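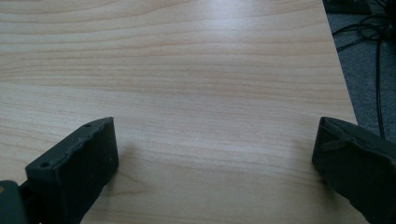 Bookkeeper and Office Assistant (part time)
Jernwood Dental Supply, Morrison

Jernwood is looking for a part-time bookkeeper to work in our Morrison office. We sell and service equipment for dental practices across the county. There are 5 of us in the office and a small delivery crew that works out of the warehouse next door. Our current bookkeeper is retiring in July and we would like the new person to start before then so there is time for a proper handover.

Hours are 9 a.m. to 2 p.m., 4 days a week. You can choose which weekday you take off, but it has to stay the same from week to week. Month end is busier and you may be asked to stay until 4 p.m. Extra hours are paid at the regular rate.

What you will do

Enter vendor bills and match them to packing slips
Send customer invoices and follow up on late ones
Reconcile two bank accounts and the company card
Collect time sheets and send them to our payroll service
Prepare sales tax figures for our outside accountant
Answer the phone when the front desk is at lunch

We have 110 active customer accounts. Most are small practices that pay on time. A few pay by paper check and like to get a call before an invoice goes out, and you will be given a list of those.

What we need from you

At least 2 years of bookkeeping experience in a small business. You should be comfortable with spreadsheets and with any common accounting program. Experience with sales tax is a plus. A degree is not required. You will be on the phone with office managers a lot, so a patient manner helps, especially when the subject is a past due balance.

We run our orders through a program called Roso. It is old and we don't expect anyone to know it. Renu Grewal, who runs the office, will train you on it during your first weeks.

Pay and benefits

Pay depends on experience and will be discussed at the first interview. The position comes with paid holidays, sick time and paid vacation after six months. Part-time staff can join the retirement plan after one year. We do not offer health insurance for this position at present.

This is an on-site job. The files are on paper back to the early years of the company and we still use them. Parking is free behind the building. The office is on the second floor and there is an elevator at the warehouse end.

How to apply

Send a resume and a short cover letter through our listing on Wurkora, or drop them off at the front desk during business hours. Please include two references, one of them from a job where you handled accounts receivable. We will not contact references until after the first interview.

Interviews are held at the office with Renu Grewal and Angus Imrie, the owner. The second interview includes a short reconciliation exercise on a spreadsheet. Everyone who applies will get a reply, and the listing will come down when the job is filled.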